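Community Help > Home & Garden > Cleaning and Care

Reading time: 2 min
Print this page | E-mail this page

Woven placemats have gone wavy – can they be flattened?

Ayten Coşkun
10/13/20

I have a set of round woven placemats, the straw-coloured kind. I wiped two of them with a very damp cloth and they have dried with a wave in them, so bowls rock. They were not expensive but I would like to keep them until December at least. Is there a way to get them flat without an iron?

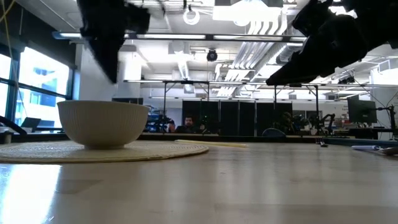
Round woven placemat with a white ribbed bowl.

Kelton

Yes. Mist the back lightly with clean water, lay the mat between two old tea towels and put a heavy chopping board on top. Leave it overnight. Change the towels in the morning if they feel damp and give it another night. Mine needed 4 nights in all, but they had been left in a sink.

Don't put them on a radiator. The cord dries too fast and goes brittle, and then the stitching between the rings starts to split.
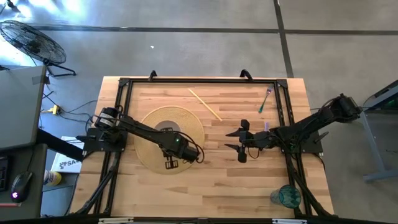

Straw-coloured mat on a light wooden tabletop.

For crumbs, use a dry nail brush and work round with the rings, from the middle outwards. A hoover with the soft brush is fine too – low setting.

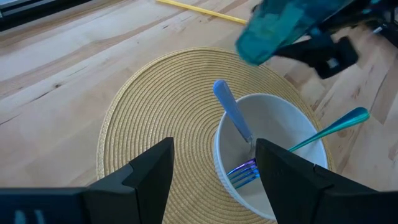
Once they are flat, store them flat. I keep mine in a drawer under the tablecloths. Standing them on edge in a cupboard will bend them again over a few months.

Skudutau

I just ironed mine through a towel and it was OK. Medium heat, no steam. One went a bit brown at the edge.

Print this page | E-mail this page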